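Maricel Aquino
Jan 27, 2021

ok thread on moving my mom's recipes out of a shoebox and into something my brothers and I can all use. been at it since new year's. long one, mute me if you need to

first thing. 2,257 scraps of paper. I know because I numbered them in pencil on the back, one by one, like a crazy person. cards, envelopes, half a church bulletin, a gas bill with a flan on it

she never wrote amounts. "flour, enough." "cook till it smells right." one card just says MARCHAL in capitals and then four eggs. Marchal is the street we lived on when I was seven. no clue what the eggs are for

tried typing them at first. did 14 in one night and my neck quit. switched to scanning at the library in Stadirlow, they let you book the scanner for an hour and if no one's waiting they don't kick you out

scanner tip – lay a sheet of black paper behind the thin ones or the writing from the other side bleeds thru. took me way too many scans to figure that out

also pull staples BEFORE you get there. I was using a butter knife in public

file names. please do your file names early. I had scan001 to scan400 and a headache. now it's main ingredient, then dish, then the pencil number. chicken_adobo_0311. boring and I can find stuff

sorting was harder. mom's own system was 7 rubber bands. one band was "good," one was "Lent," one was "for company," the rest I'm still guessing. my brother says one of them is food she didn't like but was too polite to throw out

so I went with colors. pink sticker = she made it, we ate it, somebody can vouch. blue = she copied it off a magazine or a neighbor and maybe never cooked it. that's it, two colors, resist the urge to add a third 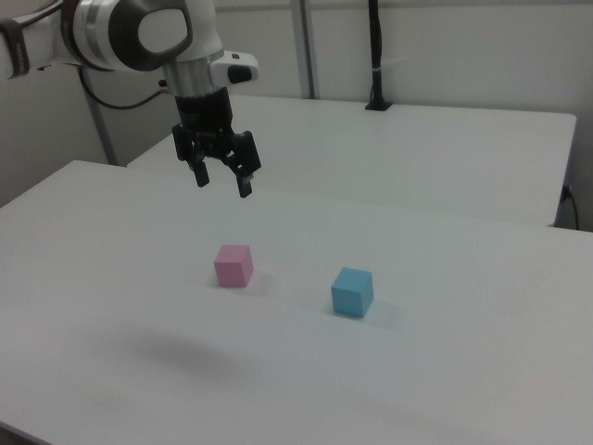

pink and light blue

pink pile is way smaller than I thought it'd be. kind of got to me. all those years and she was rotating the same few dinners, and a whole box of stuff she meant to try

called my aunt in Flondorham to go thru the maybes. she talked for two hours and we got thru 11 cards. worth every minute. record your aunts, people

she knew the flour one right away btw. "enough" is the blue mug. the mug broke in like 1994. so we're guessing at a mug

tested the pancit on sunny afternoon when I should of been working. too salty. aunt says mom used the low salt soy sauce after dad's blood pressure thing and just never updated the card. wrote that on the scan notes – keep the original, put the fix next to it, don't write over her handwriting

someone asked what I'm storing it in. a shared folder and a spreadsheet. my nephew wanted to build it in Kodside and I said honey your uncle prints his emails

plan is a spiral bound copy for each of us, pinks only, with the actual card on the left page and the typed version on the right. coffee stains stay in

blues stay in the folder. we're each gonna cook one a month and if it's good it gets moved over. I called the shrimp one already so don't even try, Danny

if anyone has a clue about MARCHAL and four eggs my replies are open. it's not leche flan, that's way more eggs, I checked

ok back to pulling staples

Recent from Maricel Aquino
Freezing lumpia without them sticking together
Which cast iron pan do I keep, a poll
Library scanner hours, updated for January
What I got wrong about vinegar

Contact | © 2021 Maricel Aquino | Back to top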